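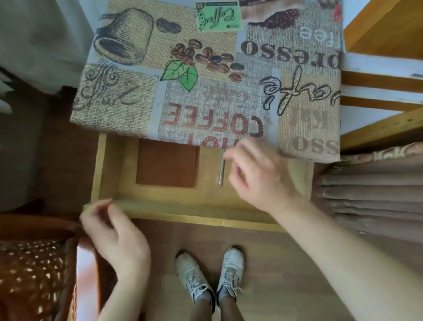 식탁보 방수 코팅 면에 생긴 끈적임, 세척으로 해결 가능한지 문의드립니다

작성자: 북향베란다
게시판: 생활 > 세탁·얼룩

면 혼방 원단에 코팅이 된 식탁보를 사용 중입니다. 코팅 종류는 라벨이 떨어져 나가 확인이 안 됩니다. 지난 February 세일 때 Sevidstead에서 구입했고, 표면이 전체적으로 끈적해진 상태입니다. 종이를 올려두면 붙었다가 떨어지면서 섬유가 남습니다.

지금까지 시도한 방법은 다음과 같습니다.

중성세제 희석액으로 닦고 물걸레로 두 번 헹굼. 건조 직후에는 괜찮으나 다음 날 다시 끈적임.
베이킹소다 페이스트 도포 후 제거. 변화 없음.
Clemix 다목적 세정제 분사 후 닦음. 끈적임이 오히려 심해진 것 같음.

궁금한 점은 두 가지입니다. 이것이 표면에 쌓인 기름때인지 코팅 자체의 열화인지 구분할 방법이 있는지, 그리고 세탁기에 넣어도 되는지입니다. 평소 뜨거운 냄비는 받침을 쓰고 있습니다.

답변 3개 · 조회 345

규산염

원인이 세 가지로 나뉩니다. 유분 축적, 세제 잔류, 코팅층의 가소제 이행입니다.

구분은 부분 시험으로 합니다. 평소 손이 닿지 않는 늘어진 자락과 사용면 중앙을 비교하십시오. 중앙만 끈적이면 유분이나 세제 잔류일 가능성이 높고, 자락까지 똑같이 끈적이면 코팅 쪽을 의심해야 합니다.

유분이나 세제 잔류인 경우의 순서입니다. 30도 물에 중성세제를 소량 풀어 부드러운 천으로 닦고, 5분 이내에 맑은 물로 닦아냅니다. 헹굼은 최소 3회입니다. 두 번으로는 계면활성제가 남는 경우가 많습니다. 다목적 세정제는 제품에 따라 용제가 들어 있어 PVC 코팅을 무르게 할 수 있으니 중단하시는 편이 좋습니다. 아세톤, 시너도 마찬가지입니다. 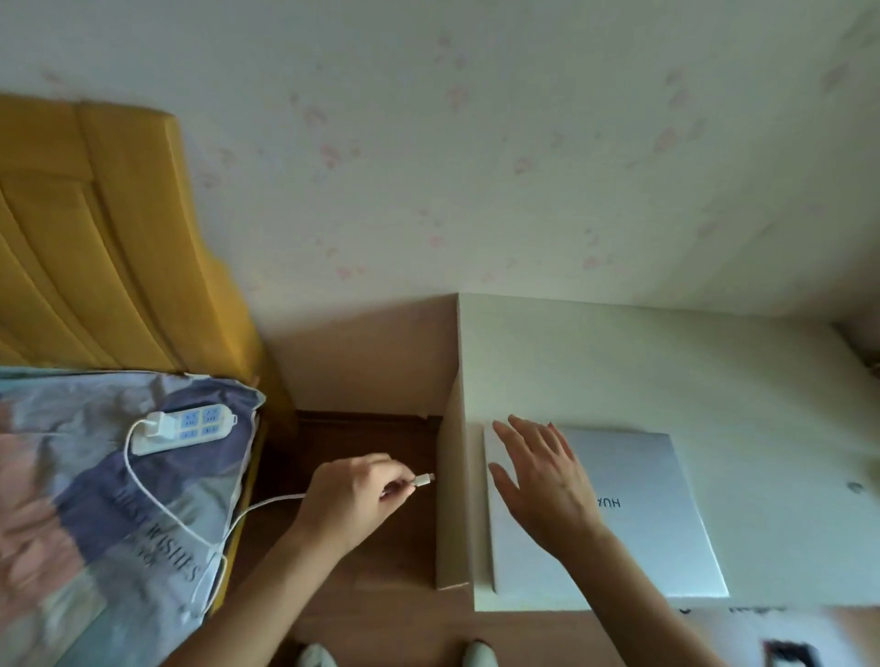 헹굼이 끝나면 마른 천으로 물기를 제거하고 그늘에서 펼친 채 말립니다. 접어서 말리면 코팅면끼리 붙어 벗겨집니다. 드라이어 온풍은 쓰지 마십시오. 가소제 이행은 온도가 올라갈수록 빨라집니다.

코팅 열화라면 복원 방법은 없습니다. 베이비파우더를 얇게 바르고 20분 뒤 털어내면 촉감은 일시적으로 나아지지만 며칠 지나면 돌아옵니다. 식품이 직접 닿는 자리라면 교체를 권합니다.

세탁기는 라벨이 없으면 넣지 마십시오. 방수 원단은 탈수 시 물이 빠지지 않아 회전 편심이 생기고, 기종에 따라 본체가 크게 흔들립니다.

물통자리

저는 그냥 세탁기 돌렸는데 멀쩡했어요. 울코스였고 탈수는 껐습니다.

모서리박음질

윗분은 코팅이 아주 얇은 제품이었을 수 있습니다. 저는 Rankin 식탁보를 탈수까지 돌렸다가 접힌 선을 따라 코팅이 갈라졌습니다.

추가로, 식탁 상판도 확인해 보십시오. 니스칠한 목재 위에 비닐 계열을 오래 깔아두면 상판 도막이 같이 물러지기도 합니다. 식탁보 뒷면이 상판에 달라붙는다면 부직포나 면 소재 깔개를 사이에 넣어야 합니다. 투명 PVC 매트를 한 겹 더 까는 것은 권하지 않습니다.

북향베란다 (작성자 댓글)

자락은 괜찮고 중앙만 끈적입니다. 헹굼 3회로 해보니 어제보다 확실히 덜합니다. 뒷면은 붙지 않습니다. 며칠 더 보고 다시 끈적해지면 Keris 면 식탁보로 바꾸겠습니다.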